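The slow fade of red

Pink and red cottons lose their colour faster than any other part of the household wash, and most of that loss happens before the garment is ever worn in sunlight. The dye classes used on cheap jersey are reactive dyes, which bond to the cellulose of the fibre, and direct dyes, which merely cling to it. A reactive red that has been properly rinsed at the mill will hold. One that has been hurried through the last rinse carries loose, unbonded dye, and that dye leaves in the customer's machine.

At Clundirholm, where the textile laboratory Wedero has tested dyed knits for 20 years, the standard method is plain. A strip of the dyed cloth is stitched to a strip of undyed cloth, washed with detergent, dried, and graded by eye against a grey scale. Grade 5 means no visible change. Most buyers accept 4 for loss of shade and will argue over anything lower.
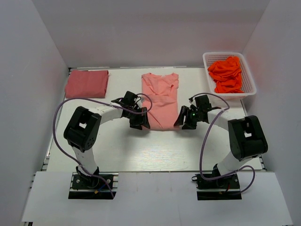

Ward Lambrechts thinks the grading is sound but that the wash is too short. A single cycle, he argues, says little about the eighth or the twentieth, and pale shades suffer most from the gap, as a small loss of dye is a large share of what was there to begin with.

His objection has some support in the January series. Wedero ran 8 jersey samples through repeated washes at 40 degrees and measured the shade after each one. The deep reds drifted slowly and evenly. The salmons and dusty pinks dropped early, levelled out, then turned yellower. The yellowing came from the brightener in the detergent as well as from the dye: pinks are commonly mixed from a red and a small amount of yellow, and the two do not wear at the same rate.

Water hardness matters too. Calcium holds loose dye near the fibre and makes rinsing less complete. The mill at Lovau softens its supply before the final soaping. Baert, which dyes for the same buyers, uses a sequestering agent instead and rinses at a higher temperature. Both routes pass.

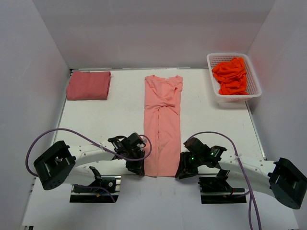 Could the care label not simply say how many washes the shade was tested for? A reader in Lovau put this to us after our piece on denim, adding that tyres and light bulbs are sold with that sort of figure.

The mills resist it on the grounds that home washing varies too widely. Load size, dose and spin speed all change the result, and tumble drying adds abrasion, which lifts fibre ends and makes a surface look paler even where the dye is intact. Under a microscope the two kinds of fading are easy to separate. On a shelf they look the same.

For the present the label gives a temperature and nothing else. Washing at 30 degrees, inside out, with a colour detergent that contains no brightener, slows both kinds of loss.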